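**Two-handed gripper data improves bag and container handling, Tveit group reports**

Aug 2, 2018

The manipulation group at Tveit has released results from a study on training robot arms with recordings made by people using hand-held grippers. The method, named Zindumix, records the motion of the fingers and a wide-angle view from each tool, then fits a single control policy to both streams. No robot is needed during recording.

The training set holds 2,493 demonstrations. Of these, 2,193 passed a check for tracking loss and were used. Each covers one short tabletop task with a pair of tools, one in each hand or split between two operators. The objects were chosen because they are hard to segment: soft bags, clear boxes and other items that take on the color of the surface under them.

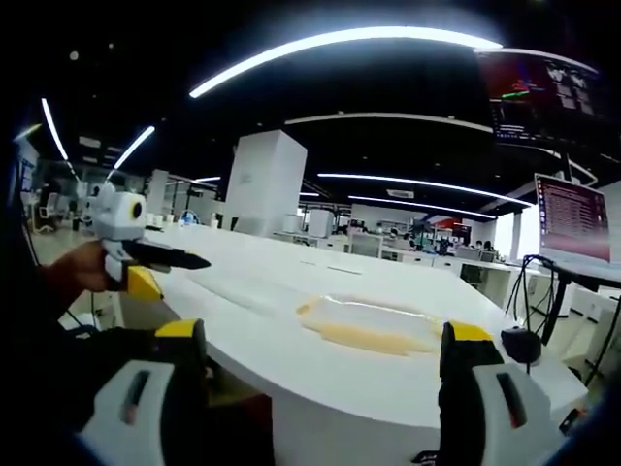
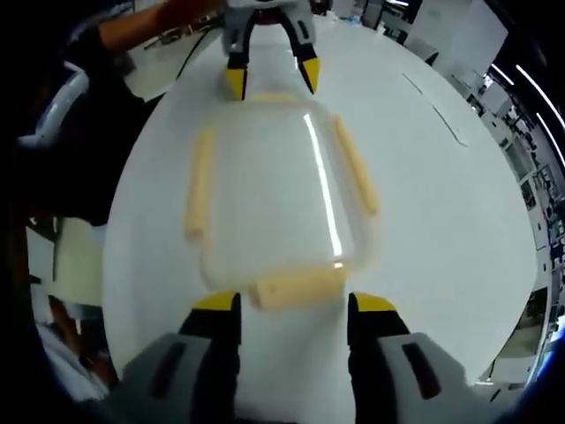
Translucent plastic on a white table: a bag, then a food container with latch flaps.

*Sutitz Fakoreo*

Transparent and reflective items are a known weak point for depth sensors, which tend to return gaps or false surfaces. Zindumix uses no depth input. The policy receives color images at reduced resolution, the current finger opening and the relative pose of the two tools. It outputs a sequence of eight future poses for each tool, of which only the first few are executed before the next prediction is made.

The authors compared this setup with a version trained on one tool's view alone. Both were run on a pair of fixed arms fitted with the same fingers, for 64 trials per object class. With rigid opaque objects, the two versions performed at a similar level. With bags and clear containers, the two-view version completed more trials and dropped fewer items. Most of its remaining failures came at first contact, when a finger pushed the object away before closing.

The report lists two limits. Relative pose drifts when one tool leaves the other's view for more than a few seconds, and the policy does not recover well from that state. Lighting was also left unchanged throughout, so the effect of strong reflections from other angles was not measured.

A second round of recording, with varied lighting and darker table surfaces, is planned for November. The group says the trial logs and the filtering script will be released with it.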